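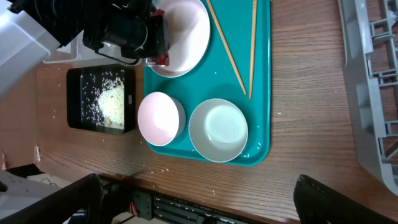
Unit 7: Evaluating a Commercial Table-Clearing Kit

Course: Service Automation in Food and Hospitality
Instructor: Marcelle Langlois
Reading before class: Vallent product guide for the Skava kit, chapters 2 to 4

Purpose of this unit

Students will learn to read a vendor's offer for a robot kit and to test its claims against the work a kitchen needs done. The product under review is the Skava, a tabletop arm and gripper package sold by Vallent to canteens, training kitchens and research groups. Students are not expected to program the arm. They are expected to write a two-page purchasing opinion that a kitchen manager could use.

What is offered

The Skava kit is sold in two versions. The base version includes one arm, one two-finger gripper, a wrist camera, the control software and a table clamp. The extended version adds a second camera and a service plan administered by Ferrand, which handles repairs and spare parts. Gripper fingers are treated as wear parts in both versions and are sold separately. Students should check which version a quoted price refers to, as the product guide moves between the two without always saying so.

The task

The vendor describes the intended use as "clearing and sorting of everyday tableware." For our purposes the task is divided into four stages:

1. Locate the items on and beside the tray.
2. Grasp each item without disturbing its neighbors.
3. Place bowls and plates in the dish rack.
4. Deal with food waste and small debris.

Stages 1 to 3 are covered by the product guide. Stage 4 is mentioned only once, under accessories. A black dish with a mound of cooked rice, and grains spread over the tabletop beside it, is an ordinary sight at the end of a meal, and a purchasing opinion that leaves it out is incomplete. Chopsticks also call for attention. They are thin, they lie close to the tray surface, and two of them side by side may be read by the software as a single item.

Trial results for discussion

The figures below come from the trial series supplied to this course by Régis Hamel of Hitine, who ran the base version over one term.

Grasp attempts logged: 2,358
Attempts ending in a failed or dropped grasp: 449
Attempts stopped by the operator: 59

Stopped attempts are not included in the failed attempts. Students should work out the failure rate both with and without them and state which rate they consider fair to the vendor. The log does not separate bowls from plates or chopsticks – this is a real weakness, and it should be noted in the opinion.

Shallow items

Bowls offer a rim that stands well clear of the tray. A round plate with a low lip, lying flat, offers much less. The fingers must either pinch the lip from the side or reach slightly under it, and a raised tray rim can block the second approach. Clear containers raise a separate question. A camera may pick up what is inside a translucent box, such as crumpled foil, more readily than the walls of the box itself, and the arm may then plan a path through the wall.

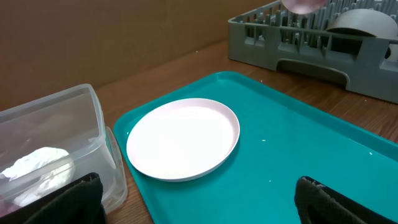
Marcelle Langlois

The vendor recommends that items be spaced apart before the arm begins. In my view this advice moves part of the labor back to staff, and students should count it as a running cost. A container that overlaps the edge of the tray should be treated as a normal condition of use.

Placement in the rack deserves the same care. The product guide shows a rack in a fixed position, with its prongs facing the arm. Kitchens move their racks. Ask how long it takes to teach the arm a new rack position, who is permitted to do it, and whether the work falls under the Ferrand service plan.

Questions for the purchasing opinion

Which items in your chosen kitchen could the base version handle without changes to the tableware?
What would remain for staff to do after the arm has finished?
Does the extended version address a problem that your kitchen has?
What further trial would you ask Vallent to run before signing?

Submission

Opinions are to be handed in on paper at the start of Unit 8. Use plain language and keep tables to one page. Quotations from the product guide must give the chapter and page. Students who wish to see the full Hitine log may consult it in the department office, where it is held for reading only. The unit will be offered again in August for those who need to repeat it.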